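Reading Comics Aloud: A Small Study of Live Panel Readings in Flutstead
Final project report, Book Arts and Publishing course
Student: Ji-hoon Lim

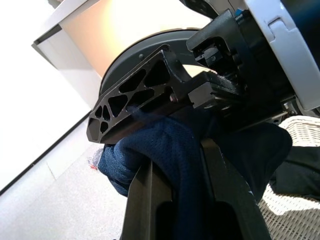 1. Why I chose this topic

When an author of a novel comes to a bookstore, the event is easy to imagine. The author opens the book, reads for a while, and then people ask questions. For a comics author the situation is more difficult. The words in the balloons are only half of the book, and if they are read without the drawings, the listener may lose the story. I wanted to know how small organizers solve this problem, and which solution the audience prefers.

I had a personal reason also. In my first year I attended a comics launch where the author spoke only about printing costs and did not show one page. I bought the book, but I did not understand why I had come.

2. The readings

I organized three readings in February, all in the back room of the bookstore Grasik. The book was the same each time: Um, a short comic of 80 pages by two former students of our department. It tells about a ferry clerk who cannot finish her sentences. I selected it because it has many silent panels, and silent panels are the hardest part to present to a room.

In the first reading, the two authors read the balloons and the pages were projected one full page at a time. In the second, we projected single panels, and I changed them by hand when the authors nodded to me. In the third there was no projection. Every visitor received a printed booklet with the chosen chapter and followed it while the authors read.

Each reading took 15 minutes and was followed by an open discussion. The starting time was always 7:00 p.m. Admission was free.

3. Preparation

Preparing the single panels was more work than I expected. The authors draw panels of very different shapes, and a tall narrow panel looks weak on a wide wall. I tried to enlarge such panels, but then the lettering was too rough. At the end I left them small, with black around them, and the authors agreed that this was closer to the book.

The printing of the booklets was paid from the course budget. I folded and stapled them myself. On the first test copy the pages were in the wrong order, so I would advise other students to make a dummy from scrap paper first.

For the posters I used a calm layout with one panel from page 3 and the text in Skodon, a typeface designed by a classmate. The name of the book caused some confusion. Two visitors thought that "Um" was a printing mistake.

4. What the visitors told me

After each evening I gave out a short form with four open questions. I did not ask for scores, because the groups were small and the numbers would look more serious than they are.

With the full pages, many people wrote that they read ahead. They had already seen the joke at the bottom of the page before the authors arrived there, and they laughed too early. One person wrote that it was "like watching a film with a neighbor who knows it."

With the single panels the laughing came at the right time. On the other hand, some visitors missed the page as a whole – they could not go back to look at a detail, and they felt a little pushed. The authors also said they were nervous about the nodding.

The booklets gave the quietest evening. People looked down, and the sound of turning paper was clear in the room. I was worried about it, but the comments were warm. Several visitors took the booklet home and asked the authors to sign it.

5. Problems and limits

Some visitors came to more than one reading, so they knew the story already. I also did not vary the chapter, and it is possible that another chapter would work better on the wall. The discussion on the second evening was short, as the heating in the back room had failed.

6. Next steps

The authors would like to repeat the booklet version at the spring book fair, with a different chapter and a third voice for the ferry captain. I have given them my templates and the forms. For my own work, I plan to test single panels again, but the authors will hold the remote control.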